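Tape room notebook, Clodach reels

August 20, 2018

Started the second batch from the Clodach boxes. These are the ones that came down from Penstead with the labels off, so the first job was matching reels to the paper list, and that took most of the morning. The list is typed and has been corrected by hand in at least two inks. Where the typed entry and the pencil on the box disagree I have gone with the box and put a query in the log.

Box 60 is on the list as "Lollell, chapel social, part". The reel inside has "mill talk" on the leader in blue biro. Played the first few minutes to decide between them. It is the mill talk: a man speaking about the wheel and the sluice, a clock in the room, somebody moving crockery. The chapel social may be on the other side, or in another box, or wiped. Not catalogued as either until the whole reel has been through.

Tape stock. Held each pack up to the window before doing anything else. Most are acetate and let the light through at the edges. Four are dark right through and I have treated those as polyester. No acetate tape is to go in the oven under any circumstances. I have written this on the oven door as well, on masking tape.

Vinegar smell on several of the acetates, strongest in the boxes that had been kept in polythene. Took them all out of the polythene and stood them upright in the airing cupboard rack with the lids off. Indicator strips are in with the worst. Will read them tomorrow and not before, because last time I looked too early and wrote down a number that meant nothing.

Edge condition: spoking on one, light cupping on several. The cupped ones want a slow wind and a rest. Wound them on the old Obura deck with the heads covered, at library wind, tails out. The Obura takes longer than the newer machine but it is much kinder on the start and stop, and the brakes were done in the spring.

Splices. The pressure-sensitive tape somebody used in the sixties has bled on nearly every join in box 60. The layers on each side were stuck to it. Eased them apart with a bone folder, cleaned the adhesive from the neighbouring layers with a very small amount of isopropyl on a swab, backing side only, and let it dry before winding on. Remade the joins with new splicing tape, cut on the slant. The old joins were butt cuts and slightly overlapped in places, which would account for the clicks on the listening copy.

One break during winding, acetate, clean across. No stretch and nothing lost. Joined it and noted the counter.

Length. The box says 600 ft. Run through the counter with no tension on the leader it came to 592. I make the difference the leader that was cut off and thrown away at some point, together with whatever went in the old edits. At 3¾ that is a little over half an hour a side, and the talk fills nearly all of it.

Head alignment. Set azimuth by ear on the speech, summed to mono, going for the most top end on the s sounds. There are no tones on any of these. The recorder was a domestic one and was clearly not consistent from one session to the next, so azimuth has to be set again for every reel and again when you turn the reel over. On box 60 it shifted partway through the side. I stopped, went back, reset it and took the second part as a separate pass. Both passes kept, with an overlap, to be joined in the access copy only. The preservation files stay as they came off the machine.

Tracks: half track mono, both directions. Checked with the viewer on the leader end before choosing the head block. One reel in this batch is quarter track and had been copied on the wrong heads previously, which is why the listening cassette has backwards talking all the way under it. I have put a note in with the cassette.

Speed. The mains hum on box 60 reads a shade under where it should be. Either the recorder was running fast or the supply was low that evening. I have not corrected it on the preservation transfer. For the access copy I will correct to the hum if it stays steady through the reel. If it wanders I will leave it alone.

Level: set on the loudest passage and left. There is a burst of laughter near the end of side one that is well above the rest. It was overloaded in the recording itself and nothing done here will help.

Files. Flat transfer, no noise reduction, no equalisation beyond the replay curve. Named by box, then side, then pass. Please stick to this. In the first batch there are files called "new", "new2" and "good one", and I spent an hour last week opening them one after another to find out what they were.

Storage. Masters go to the disks, one copy here and one for Penstead. Checksums are made before the copy and read back afterwards from the copy itself, on a different machine if there is one free. Write the checksum result in the log by hand next to the file name. A tick by itself is no use to anyone later on.
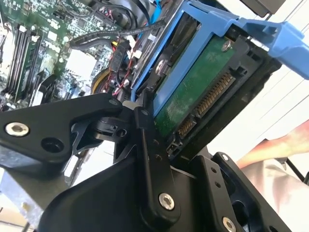

Drive in its blue caddy, desktop open.

Went back to the deck after lunch and ran side two of box 60. It is the same speaker, with a woman who joins in from further off and corrects him on dates. She is not on the list. She is called "Mam" once by the interviewer, or it could be "ma'am". I have listened to that part several times and will stop now. Someone who knows the accent should hear it cold, without being told what I think it says.

Content notes, side two, rough only: the dry summer and the mill pond; carting to Lollell; the price of a sack and an argument about the price of a sack; a song begun and abandoned after one verse. The song is the only music on the reel. If the chapel social is going to turn up it is not here.

There is a gap in the middle of side two where the recorder was switched off and on. Before the gap the clock is close to the microphone, and after it you can hardly hear it, so either the microphone was moved or they went into another room. It should be logged as two items.

Print-through is bad on the quiet parts, mostly pre-echo. These have been stored heads out for decades. Everything I have rewound today is now tails out, and the boxes are marked so. It won't undo what is there, though a few winds before playing does seem to take the edge off it. I compared a pass done straight from the box with one done after three full winds and could hear a small improvement. I may be hearing what I want to hear. Both passes are kept if anyone wishes to judge.

Dark-backed reels. Tried the first on the deck for a few seconds only. It squealed on the guides at once and left brown residue on the playback head. Stopped, cleaned the path, and put all four aside for the oven. They need to come off their plastic spools first, and we are short of metal ones. The deck was cleaned twice over before anything else went on it.

Oven: ran it empty with the separate thermometer on the middle shelf. The dial is not to be trusted and reads low. The thermometer took most of an hour to settle and then held. The top shelf is warmer than the middle, so the middle only. Turn the reels over halfway. They then need as long again at room temperature before they are played, with the door shut and nobody borrowing the thermometer.

Paper. The boxes themselves have writing on the inside of the lids and in one case on the back of the shop receipt tucked under the spool. I have scanned all of it. The receipt gives a shop and a price but no date. The handwriting on it matches the "mill talk" leader, and I think this is the person who made the recordings. The typed list is by someone else, probably years later and from memory. When they disagree I am inclined to believe the biro.

Put my question about the dark reels round this afternoon: bake all four together, or one first and see?

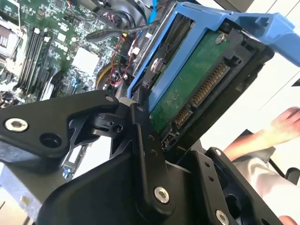 Sakda Siriwan: One first. Pick the one with the least on it by the list, and play it the same day it has cooled, all of it, both sides, before you bake another. You get a few weeks at best and it is easy to lose track of which reels have been done. Also I would not compare passes for print-through by ear alone. Line them up and look at the pre-echo level against the word that follows it. And the woman on side two may be on the Lollell reels from the first batch. There is someone correcting dates on those as well.

Agreed on baking one first. Have picked the reel marked "weather, various".

Pulled the Lollell files from the first batch to compare voices. The one called "good one" has her on it, or someone very like her, talking about a flood. The tape box for that reel has no names either. Left both clips in the shared folder with no comment attached so that people can listen without a steer.

To do:
Read the indicator strips and write the result on each box.
Order metal spools and more splicing tape. The present roll will not see out the batch.
Ask Penstead whether there was ever a second list. The pencil numbers on the lids run in a different order from the typed one and must refer to something.
Rename the first batch files, keeping a sheet of old names against new.
Catalogue entry for box 60, side two as two items.
Book the oven room for September. The lab upstairs wants it for part of the month and has not said which part.

Deck demagnetised and covered. Acetates left out on the rack with the window open a crack.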